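Home | Kitchen | Laundry | Shed | Ask Me

Getting the smell out of fridges, flasks and lunchboxes

We moved to Skandstead in March and inherited a fridge that smelled like a harbour. I tried the open dish of bicarb at the back, as everyone tells you to, and it did very little until I changed how I was using it!

First, empty the lot and take the shelves out. Wash them in the sink with warm water and a squirt of washing-up liquid (let glass ones come up to room temperature before you do, I've cracked one). Then wipe the inside with two tablespoons of bicarb in a litre of warm water, and do the folds of the door seal with an old toothbrush — mine were disgusting. Find the little drain hole at the back too, if you've got one, and poke it clear with a cotton bud.

Leave the door open for 15 minutes, dry everything and put it back. Now the bicarb: spread it thin on something wide and flat. A deep cup only gives you a tiny bit of surface. I use a saucer and swap it every month.

Flasks are easier. A heaped teaspoon of bicarb, fill with hot water, lid off, leave for 4 hours and rinse. Coffee stains may want a second go.

Plastic lunchboxes that have had curry in them I just wash and leave on a sunny windowsill for the day. The orange fades a lot, though I've never got it all out.

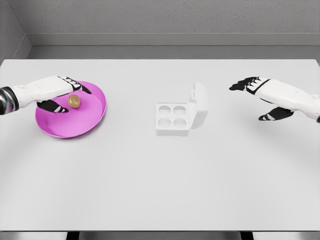

Onions are the other culprit, by the way. Half an onion in cling film will get into the butter overnight, so mine go in a jam jar with a proper lid now.

Contact | © Skandstead Household Tips | Back to top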